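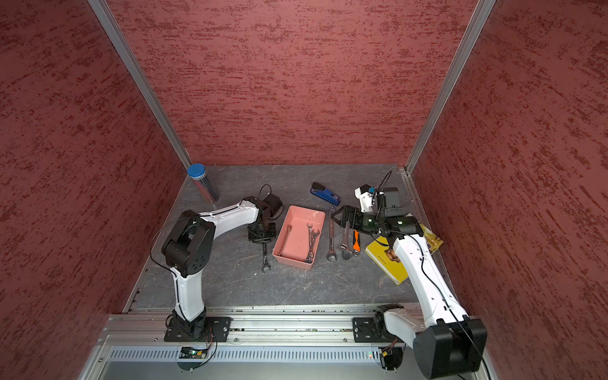

Clevar Phone Clip Controller Review

The Clevar is a clip-on controller for phones, sold by Dekker and aimed at people who play mobile games standing up or on a bus. I have used it daily since July, mostly with Orach, a map-based collecting game, and with a couple of racing titles.

Fit and build

The two halves pull apart on a sprung bridge and close over the ends of the phone. A thin case can stay on. A thick one has to come off, or the USB-C plug does not seat fully. The grips are matte plastic and do not creak when twisted. Weight is low enough that the phone remains the heavier part.

Sticks and buttons

The sticks have a short throw and a small dead zone, adjustable in the Tranuseo companion app. I left the left stick at 8 percent and set the right to 7. The face buttons are quiet and a little shallow. Triggers are analog, although Orach reads them as plain on/off inputs. The D-pad is the weak part: diagonals register when pressing up, and menus suffer for it.

Software

Tranuseo handles button mapping and firmware. Mapping touch controls to buttons took me 18 minutes for Orach, including the throw gesture, which needs a swipe assigned to the right stick. Profiles save to the controller, so they carry over to a second phone. The app asks for location access on first launch; refusing it has no effect on the mapping tools.

Power

There is no battery. The controller draws from the phone, and a pass-through port allows charging during play. Over 9 evenings of raids I saw no disconnects – one firmware update did fail on a Friday and had to be repeated.

Verdict

Good sticks, stable connection, poor D-pad. For racing and map games I would buy it again. For fighting games, look at something with a better pad.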